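Wosov home-tasks set: read this before you train on it

Hi, and thanks for grabbing the data! I'm putting the bad news near the top this time. Part of this set was recorded with a fault on the right arm, and I didn't catch it until Jabari Mrema tried to replay a few episodes and got some very odd wrist angles.

What's inside

804 episodes, two arms, head camera plus joint logs, all recorded in homes. Tasks are short household pickups, at floor level and at counter height. File names start with the house code, and Villanueva is the house with the fault.
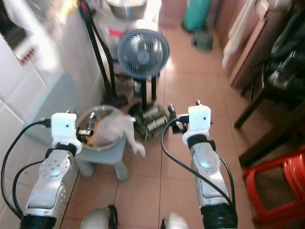
What went wrong

The right wrist encoder dropped out for a moment whenever its cable got tugged during a long reach. The controller (Hadolus, older build) held the last good value and carried on as if everything was fine – no warning, no stop. When the signal came back, the wrist jumped to catch up. That's a safety problem as well as a data problem, and I've treated it as one.

56 episodes have at least one dropout. The worst of them has 24. Look for the "held" column in the joint log; anything marked 1 is a stale reading, so please don't use it as a label.

Counter tasks got hit harder than floor tasks, which makes sense to me given how far the arm has to stretch.

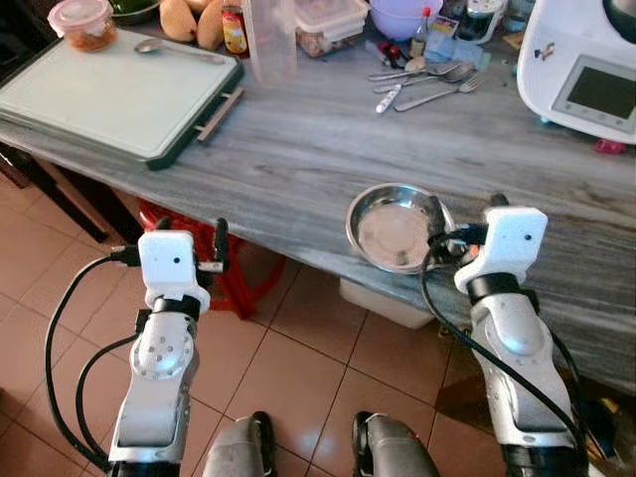 Teófilo Condori rewrote the check in Pluvlow so a held value now stops both arms after 12 milliseconds. We also swapped the cable and added more slack at the wrist. I've run it since April without a repeat, but I'd still keep people out of reach while it's moving.

Known gaps

Gripper force wasn't logged in the faulty episodes. I may re-record some of those – if you need them sooner, open an issue and tell me which tasks.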